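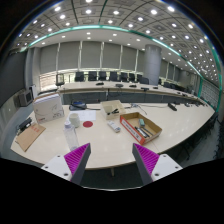 The Tultden curved table in cream white, with the day's supplies out.

Review: Tultden curved conference table
By Meifang Tan, June 30, 2021

We bought this table for our meeting room in April and paid $975 for it, delivery included. The seller was Hinard, and the order came in 3 boxes.

Assembly took two of us most of a morning. The leg bolts are a 6 mm hex, and the key in the box is too short to get any force on. Use your own.

The top is the best part. The curve lets people on the same side see each other, and it is deep enough for markers, a box of paper, a water bottle and a laptop with room left to write. Marker comes off with a damp cloth if you get to it the same day.

The finish is very glossy. Ceiling lights reflect in it, and after a long meeting you notice them. Fingerprints show too, mostly along the front edge. I would order a matte top if Tultden made one.

There is no cable tray or grommet, so cords run over the surface. I added two stick-on clips from Grivona and they have held so far – not pretty, but fine.

It doesn't wobble, even when someone leans on the end. The Dong table we had before did that from the first week.

Good table for the money if you can live with the shine. Four stars from me. Measure your doorway before ordering, as the top sections don't bend around corners.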